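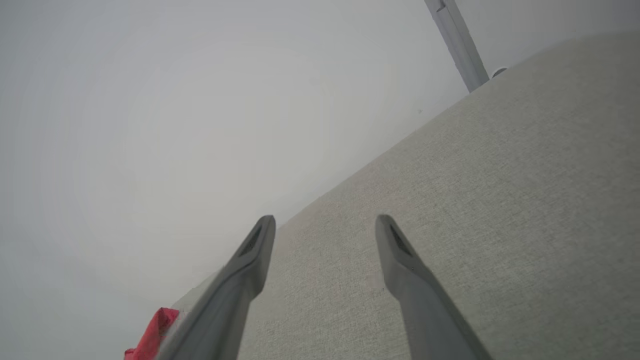 Zsolt Orbán

I have been at Planirdale for 18 years, most of them in the finishing room, and in all that time I don't think I ever heard it as quiet as it was the first week after the arms came in. It wasn't a bad quiet. People were watching, mostly, with their coffee going cold, the way you'd watch somebody else's kid learning to ride a bike.

We have two of them now. The paperwork has a long name for them, but on the floor they are Unolel (that was printed on the crates) and the Other One. They pick up cloth items and move them from one station to the next, and when I say it like that it sounds like nothing at all. Cloth is hard, though! A box is a box every time you reach for it. A piece of fabric never lies down the same way twice, and my hands stopped noticing that sometime in my first month on the job, so I had never given it a thought until I had to explain it to the engineer from Acuña.

She was very patient with us. She wanted to know how we decide where to pinch, and five grown people stood there pinching the air and disagreeing with each other. It was the best conversation we'd had in that room for years. I went home and tried to tell my wife about it over supper and ended up demonstrating on the dish towels.

My favorite thing to look at is still the fingers. I expected something like pliers, I suppose. They are plain gray and smooth, with rounded tips and a dark little slot near the end of each one, and when they're parted over a stretch of pale gray fabric with something bright red down in the corner, I catch myself holding my breath a bit.

As for what has changed, my shoulders are better. I used to lift and turn from seven until three, and now I do maybe half of that and spend the rest looking after the line, which tires me in a different place (behind the eyes, mainly). The younger ones took to the screens right away. I have a notebook. We all did 30 hours of training back in May, on the clock, and I'll give the company credit for that.

What I miss is the talking. Folding next to someone, you hear all about their sister's divorce and what's wrong with their truck. Now we stand farther apart and there's always a light to keep an eye on. We've started taking lunch together at the long table by the Prisura racks, and that helps.

I do worry some about the spring, and whether they'll hire again when two of our people retire. I asked, and was told it's being looked at. I plan to ask again on Monday.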